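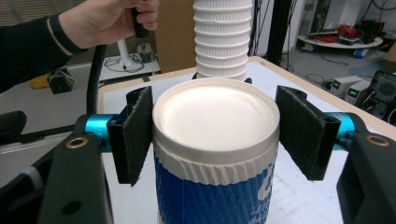

Re: [social-table] Coffee table setup, cups and lids

From: Mareike Hellwig
To: social-table list
Month: April

Hello all, and thank you Haris for getting this going again. I read your message over breakfast and then meant to answer right away, and of course it is now nearly four in the afternoon, so forgive me if some of this has already been settled in the hallway.

Haris Kelmendi wrote:

> Dear everyone,
> I went through the cupboard before the Bulitberg open afternoon and we have
> more paper cups than I remembered and a very mixed set of lids. Could we
> please agree on how the table should look, and where the cups go between
> pours? Last time they were in three short piles and people kept knocking
> them with their sleeves. I'd also like to know if we still want the white
> paper on the table or if that was only for the cake.
> Order sheet says 1088 cups for the year. Does that sound right to anyone?
> Haris

Let me take these one at a time, though I'm afraid I wander.

First, the piles. I am very much for one tall stack, and I know Daranee disagrees with me (hello Daranee!). My feeling is that with three short piles you have three things to bump into, and they creep toward the edge all afternoon while you're busy pouring. One tall stack stays in the middle of the table where you can see it, and you can put the milk on one side and the sugar on the other. The little round brown base is a great help too, so please don't let it go back in the box with the napkins, where it spent most of the winter.

Second, the paper. Yes please, keep the white paper! I know it picks up marks, and it never looks fresh for very long, but I would so much sooner fold up a sheet at the end than scrub at a pale wooden table while everybody else is putting on their coats. One big sheet is plenty. Theerawat used to tape the corners down and I thought that was a lovely touch, although it does make it slower to clear away.

Third, the lids. The white ones fit the blue printed cups very well, and if you press around the rim with your thumb you can feel it seat. With the plain cups from Orkov I'm less sure. I had two of those lids pop up on me on the stairs in the old building, and my good scarf has never been the same. Could somebody try a few with water before the afternoon? I'd be happy to, but I'm at my sister's until the evening before.

How I would set it up, if it's useful to whoever gets there first:

1. Wipe the table and lay the sheet of white paper over it, smoothing from the middle outward.

2. Put the round base down in the center and build the stack on it, one cup at a time or a few at a time, mouths all the same way. Any cup left lying on its side goes back on before we open the doors.

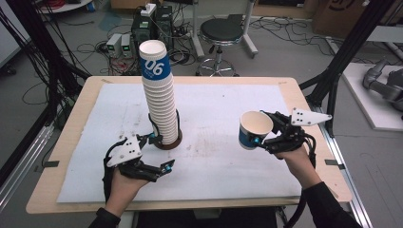
3. Set the lids out separately, in a low pile, with the flat side down. People take two by mistake if they're nested too tightly, so loosen them a bit first.

4. Leave a clear space at the front for filling. Akosua pours left-handed and would like the jug on that side, which I think we can all manage.

As for the order, 1088 does sound like a lot, but we got through 116 at the last open afternoon alone and that was in pouring rain. If we hold up to 6 of them this year we'd still have some over for the Fundodell lunch and the ordinary mornings. I'd leave the number as it is and ask only for more lids.

Oh, and Haris, the good coffee scoop is in my desk drawer, the second one down, under the envelopes. Please take it whenever you like.

Warm wishes to everybody,
Mareike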